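The Robot That Couldn't Plan Past a Pencil

412 shares | 18 comments

Zübeyde Polat has a planner that can work out a path for two robot arms in less time than it takes her to find her coffee. For most of June the path it found was the wrong one.

Polat writes control software at Dritavach, where the product is called Ellery and the mood is guarded. Ellery's job is to clear a table. It looks, decides which arm should take what, and plans both moves so the elbows don't meet. It does all this in simulation first, where a collision costs nothing but pride.

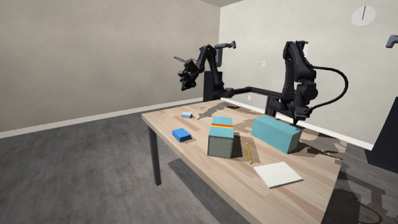
Two simulated arms over the test table, with boxes, blocks, a pad and the yellow pencil.

The boxes gave her little trouble. The pencil was another matter. Ellery's perception code kept filing it as part of whichever box was closest, and the planner, a trusting sort, would then try to pick up both. Out of 400 runs one night, 136 ended this way.

"It was very confident," Polat says. "I've worked with people like that."

Her colleague Ngân Lâm blamed the shadows and spent two days softening them. The count barely moved. The culprit was a smoothing step, added months earlier to tidy up noisy edges, that treated anything thin as noise. Lâm took it out and the next 100 runs went through clean.

Then the planner started dropping the pad. Polat has opened a ticket.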